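HOME & LIVING | Small Spaces | 11 comments | 6 shares

The table that eats everything

Wed 5 January

Week one of the new year and the decorations are down, mostly. What's left is on the table. It always is.

Every home has one. The flat surface nearest the door, or nearest the couch, or just nearest. Keys go down. Then mail. Then a scarf, a gift box with no gift in it, half a roll of tape. By the weekend you're eating dinner off your knees and the table is storage with legs.

I've been clearing other people's tables for a column since October and the round ones are the worst. No corners. A square table at least lets you shove a pile into a corner and pretend it's filed. On a round one everything drifts to the middle, or it hangs off the side waiting for an elbow.

And the after-party table is its own animal. Flowers, ribbon, a box too nice to throw out. None of it is trash. None of it lives there either. That's what makes it slow -- you can't just get a bag and sweep.

So, start with cloth. Anything soft, first. Napkins, scarves, sweaters, the thing somebody took off and dropped. Soft stuff hides hard stuff, and you can't sort what you can't see. Pick it up, shake it out (gently, earrings), fold it or send it to the wash. Two minutes and the table looks half done.
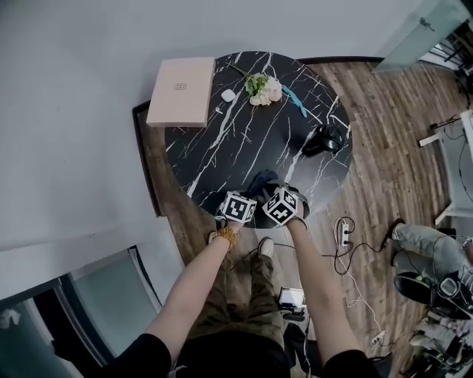 The dark navy cloth was first to go, all crumpled up on the black marble pattern. Then it's the pink box, flat and hanging over the edge. The flowers could wait a minute. The light-blue ribbon could not, ribbon gets into everything.

Flowers should go first, always, according to a reader in Pickering, who wrote in after the last column to say cloth can lie around for a week with no harm done but a stem out of water is dying while you fold. She does the vase before she takes her coat off.

Fair. I'll give her that one. If the stems are bare, cut the ends, get them in a glass, any glass, then come back for the cloth. If they're wrapped and damp at the bottom you have time.

Boxes next. My rule is one. One nice box per person per year, and it has to have a job by bedtime. Pale ones with a good lid are perfect for cards and photos. The rest get flattened. I had a stack of Vulstead boxes on top of my closet for years, beautiful, heavy, empty. Moved them twice. Paid to move them, in fact.

Ribbon. Wind it around your fingers, pin it, drop it in the nice box. Satin can be ironed on low under a dish towel. Curling ribbon, let it go.

Bags are the sneaky one. A bag on a table isn't one thing, it's a second table with a zipper. Hook by the door, today, a real one with a screw. The Firkon hook rail has held up in my hall, and so has the no-name one from the hardware store, so buy whichever is closer.

Then the tiny stuff. Chargers, lip balm, little white things you can't identify until somebody needs one. Small dish, palm sized. When its full you empty it. Don't get a bigger dish, I did and it just becme a bowl of batteries.

Look down too. Cords are the part people skip, cause the table's clear and they want to sit. But a tangle on a wood floor makes the whole room look unfinished, and it's easy to trip on. Unplug what isn't in use, loop the rest, a strip of hook-and-loop tape on each.

Wipe last. Dark patterned tops are sneaky, the veining hides crumbs and then the evening light shows you every ring. Damp cloth, dry cloth, done. Skip the spray till you know what the top is made of.

Then put one thing back. The flowers, probably. In the middle, where the pile was.

Next column: the Kokitz shoe rack, and why mine is full of mail.

Filed under: Tidying, Tables, After the Holidays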